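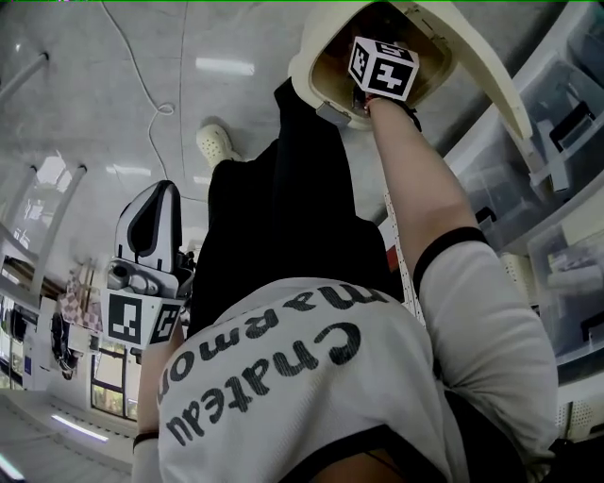
*Big black letters on a white shirt, with dark trousers and a white shoe full of little holes.*

# Where Do Clothes Go When We Aren't Wearing Them?

Look down at what you have on right now. There's probably a shirt, and something on your legs, and maybe a pair of shoes (or maybe just one sock, if it's been that kind of morning!). Every one of those things needs a place to rest when you take it off, and the best place depends on what shape it is.

A T-shirt is soft and flat, so it's happy to be folded. Lay it face down, bring the two sleeves in to the middle, and fold the bottom up to the neck. If your shirt has words on the front, try to leave them on the outside of the fold, and then you can read which shirt it is without pulling out the whole pile.

Shoes are harder. They keep their own shape, and they bring in dirt from outdoors, so most families put them down low, near the door, where a bit of sand won't bother anybody.
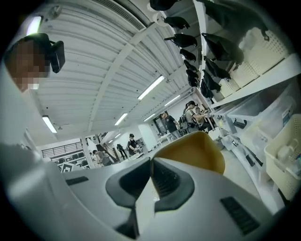
Now, a cap is a funny thing to store, when you think about it. The top part is round and squashy, but the brim sticks out and is quite stiff. If you stuff a cap into a full drawer, the brim can bend and the round part gets a dent, and then it sits on your head like a pancake.

So lots of people hang them up! Many caps have a strap at the back that makes the size bigger or smaller, and that strap is handy for hanging, too. You slip it over a hook and let the brim point at the floor.
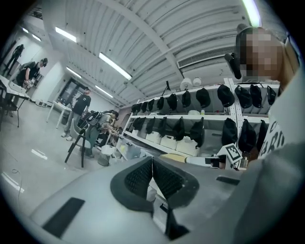

*Black caps hanging by their straps on two rails, with white woven baskets on the shelf below.*

Baskets are good for all the small things that won't hang and won't stay folded, like mittens and scarves and swimsuits. You can give each basket one job and draw a picture for the front, so that even a little brother or sister who can't read yet knows where the mittens live.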